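Home | About | Classes | Join In | Archive | Contact

Print this page | E-mail this to a friend

Wanted: people who remember how their family did laundry

Did your grandmother starch the pillowcases? Did your dad have a fixed way of folding towels and redo yours if you got it wrong? Then please write to us, because we want to hear all of it.

We are putting together an oral history of washing, drying, ironing and folding in Cilville and the towns up the valley, and we need people to talk to. The project is called Hidayat, after the wash house on Sarkgate that ran until the building was sold, and it started when Pavithra Kurian brought a box of old price cards to one of our evening classes. Everybody in the room had a story. One woman could still recite what it cost to have a tablecloth pressed in 1,357 different conditions of dirtiness (her number, and she was laughing when she said it). We stayed until they turned the lights off on us, and by the next morning there was a plan.

So far we have recorded a handful of people and the tapes are a joy. Mwanaisha Okoth talked for most of an afternoon on the subject of bluing, and how her aunts would argue over whether a sheet was white or only clean. Subbarao Nambiar worked nights in a hotel laundry and can tell you what a full cart sounds like coming down a hallway when one wheel is bad. We want many more like these, and we want the dull parts too! What day was wash day? Who carried the water, or fed the machine with quarters? Where did the wet things hang when it rained for a week?

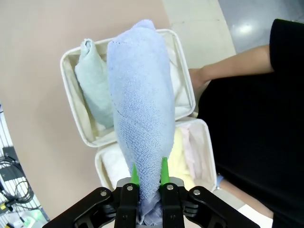 You don't have to be old to take part. If you share a washer with four roommates, we would love to hear how that goes. If you learned to fold from a video last year, same thing. We would be especially happy to hear from people who worked in commercial laundries, dry cleaners, hospitals or hotels, from anyone who took in washing at home, and from people who grew up somewhere else and had to learn a new way of doing things after they moved here.

What we ask of you

One recorded talk, usually an hour and a half, at our rooms or at your kitchen table. Karthikeyan Pisharody does most of the interviews and he is very easy to talk to. You can bring a sister or a neighbor along; two people who disagree about ironing make a wonderful recording. If you have photographs, receipts, old soap wrappers or a peg bag somebody sewed, bring those as well. We'll scan or photograph them while you wait and hand them right back.

You can talk in whatever language you like. We have people who can interview in Malayalam, Tamil, Swahili and Spanish, and we'll try hard to find someone if you need another.

What you get

A copy of your recording, a written transcript to correct as you please, and a book when it comes out. We're printing 1,000 copies, and everybody who takes part gets one free. We also pay $15 toward bus fare or gas. Nothing goes in the book or on the website until you've read it and signed off, and you can leave out names or use a different one.

We also need two listeners

These are unpaid spots for people who would enjoy typing up recordings at home. You need headphones, a computer and a fair amount of patience (there is often a dryer going in the background). Lakshmi Subramaniam will show you how we lay out a transcript. Two evenings a week is plenty.

How to join

Write or call and tell us a little about yourself, a few lines is fine. The form is on the Join In page, or leave a note for Lakshmi at the front desk, any time before 8 p.m. We're recording through November and will keep a list for spring if we fill up.

Print this page | E-mail this to a friend

Comments

Dolly: My mother ironed dish towels. And socks! I'll be in touch.

R.K.: Does a laundromat count? I had the Skistach one on the corner for years and still have the sign.

Lakshmi S.: R.K., it counts double. Please send the form in, and yes, bring the sign.

hank_w: Can I do this by phone? I moved away but I delivered for Sarkgate as a kid.

Lakshmi S.: Phone is fine, Hank. Put your number on the form and Karthikeyan will call you.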